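Old desktops: handing in, stripping down, parts. FAQ
Zevbridge Reuse, updated May 1, 2024

What do you take?
Desktop towers, any make, working or dead. No monitors, no printers. We had 148 towers in February so please ring first if you've more than 4.

Do I need to wipe the drive?
Would be nice. If you can't, tell us and we pull it at the desk and hand it back to you.

What happens to my PC?
Side off, dust out, then memory, processor and drive tested on their own. Good bits go on the Clanora shelf, the rest goes for scrap.

Can I buy just memory?
Yes. Bring the old stick or the exact model of your machine. Wrong type won't fit the slot, dont force it.

How do I take a stick out myself?
Power off, plug out, hold the button in for a few secs. Touch bare metal on the case. Push the latches at the ends of the slot outwards, then lift straight up by the edges. No rocking.

Cooler's off, can I switch on to test?
No. Fresh paste and cooler back on first, always. Old paste comes off with a dry cloth, then a bit of alcohol.

Which way up do I work?
Case flat on its side, open side up. Move the cables out of the way before you touch teh memory.

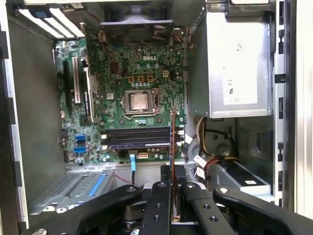
Nellitik wrote in to add that a Dell of theirs beeped and wouldn't start after a memory swap, and it only wanted the stick pushing down harder till both latches clicked. Worth trying before you bring it back.

Is there a charge?
Drop-off free. Testing is £17 a tower.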